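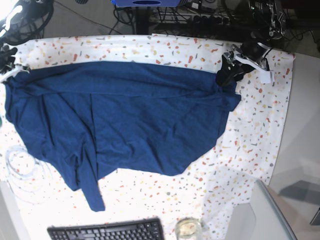 Home | Datasets | Hardware | Budget | Contact

# Omier Garment Set: data card and shopping list

May, by Revathi Acharya

Two-arm garment handling on a tabletop. The target is 1000 episodes. We have 888, and the remainder is waiting on purchasing.

## What we planned to buy

- Gripper finger pads, 7 sets. They are a consumable. The first budget filed them under "furniture."
- Tablecloths, speckled, same print as now. Changing the print mid-set means a new split, and Vimala Iyengar will make you write the README for it.
- Cables. Whatever number you have in mind, go higher.

## What we forgot to budget

- Clothes. The line item was $130, set by someone who has not bought a sweater lately.
- A second rack, so the first can go back to being a rack.

## Planning notes

Order spares with the arms. Brutau quotes pads separately and ships them separately, in a box big enough for an arm. Requests reach Vimala by Monday noon or they wait a week.

## Known gaps

Dark garments are overrepresented. They were on sale.

Related
- Busetham Towel Set
- Rao Bench: parts list
- Omier changelog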